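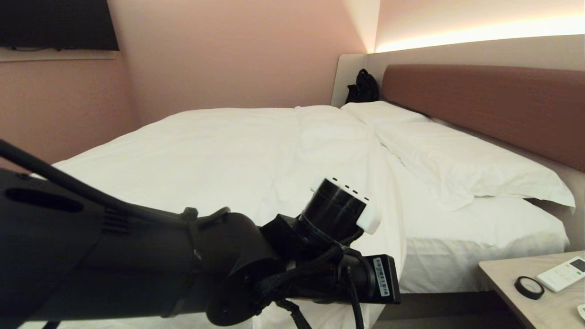
Head camera view, left arm over the foot of the bed, duvet still crumpled.

kestrel_9
Planner stalls on this view. Proltorari segments the duvet and sheet as one region, so the grasp proposer returns 4 candidates, all in the folds in the middle. I want the duvet edge. Depth is from the head camera only. Cloud is capped at 4,000 points.

mudlark
White on white. Raise the cap before you touch the planner. At 4,000 the folds are mostly noise.

kestrel_9
Tried it. Cycle time goes to 600 ms and the controller drops its target.

tarn_b
Disagree with mudlark. Cap is fine, the mask is wrong. Crop to the bed first, then run the Vlachou edge filter. You are spending points on the headboard and the walls.

mudlark
The crop helps with speed. It won't separate two white layers.

tarn_b
It did on our Bolness set, with 1,000 points inside the crop.

mudlark
Were those sheets white as well?

tarn_b
Pale grey. Fair point, but I would still crop first.

kestrel_9
Will crop, leave the cap alone and post the masks.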